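The Great Dish Rack Question, Part Two

May 25, 2025

So I have opinions about dish racks now. This is what happens to a person who once went out dancing.

If you read the last post (all four of you, hello) you'll know the old rack finally went. It was a plastic two-story thing I bought the summer I moved out of my mother's, and it had developed a tray. The tray wasn't part of the original design. It was a sort of mineral shelf that had formed along the bottom, and I'd chipped at it with vinegar, a butter knife, and in one low moment a screwdriver. Sinéad Kinsella came over for dinner, looked at it for a while, and asked whether it was load-bearing. It went out with the trash that night.

That left the question of what to put in its place. My own instinct was a towel. You lay a towel on the counter, you put the cups on the towel, and then you have a wet towel forever. I did this for most of a month and the kitchen began to smell like a swim bag.

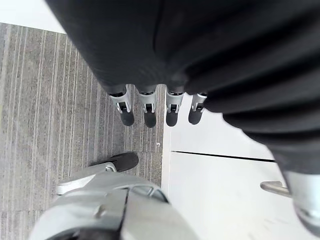 The other half of the problem is that I don't like things on the counter. I know how that sounds. I'm not a minimalist, I own three colanders. But a marble pattern shows you every crumb and every ring, and a big drying rack parked in the middle of it makes the whole kitchen look like it's waiting for someone to come home and deal with it. That someone is me, and I'd been avoiding her.

Enter the Skarkum, a wire rack that arrived in a box big enough for a bicycle. It cost $49, which I felt was a lot for some wire. My sister-in-law Éabha Heffernan swears by hers, but Éabha also swears by a Trostudell garlic press that has to be taken apart with an Allen key before you can wash it, so I've learned to apply a discount. I left the box by the stairs for a week in case I changed my mind, then lost the receipt, and that settled it.
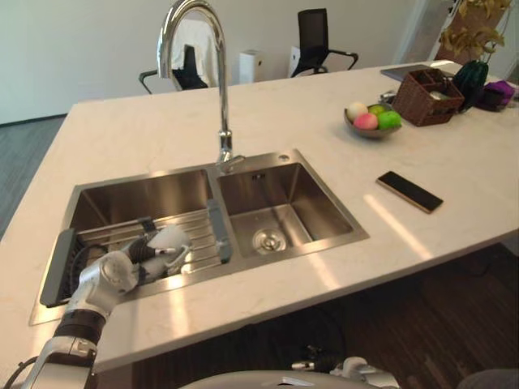 My theory of dishes is that the rack should live in the sink, or as close to it as possible, so the drips go down the drain where drips belong. I held this theory for years without acting on it. A double sink makes it easy enough, if you're willing to give up one side. The left basin is the wide one, and it gets the steel rods stretched across it, with a little white cup hovering over them at the moment. The right basin stays empty, on principle. I'm strict about this. The minute one fork is allowed to lie down in the right side, it invites its friends, and by bedtime you're reaching into gray water and hoping for the best. Please also note the phone lying on the counter, which is a habit I lecture everyone else about.

Is it perfect? No. Wide bowls are a problem, because a wide bowl in any rack behaves like a drunk uncle in a deck chair. Wine glasses I won't even attempt. And giving up a basin means the roasting pan has to be washed at an angle, half of it sticking up in the air, while I swear at it and get water down my sleeve. I had hoped to be past sleeves by this point in life.

Cups, though! Cups are a joy. The trick is to tip them. If you put a cup flat on its mouth it seals itself to whatever is underneath and you come back the next morning to a small private sauna. Lean it on its side a bit and the air gets in. My grandmother knew this and said it to me at least 100 times, and I nodded each time and then went and stood them all on their rims.

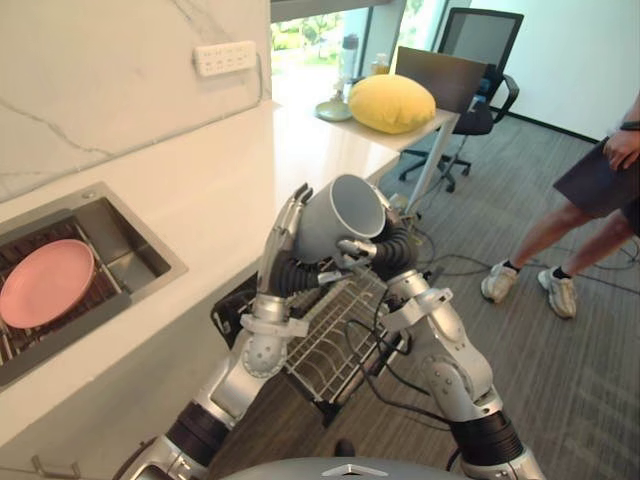

Plates I'm still working out. My everyday ones are from the Ó Conaill seconds sale, so no two are quite the same thickness, and they stand in a rack like people in a bad group photo. The thin ones lean. The fat ones wedge. I've been told there are racks with adjustable slots, and Grukeo apparently makes one that comes to $111 before shipping, and I closed that tab so fast I nearly sprained something.

The current rule of the house is that the rack gets emptied before anyone makes coffee. It's a good rule. I've followed it twice. The rest of the time I take a cup directly out of the rack, use it, wash it and put it back, and the cupboard where the cups are supposed to live has become a kind of museum. There's a mug in there from a 5K I didn't run.

Next up is the drawer under the counter, the one with the batteries and the takeout chopsticks. I've been saying I'll get to it in July. If anyone has a use for a great many soy sauce packets, leave a comment.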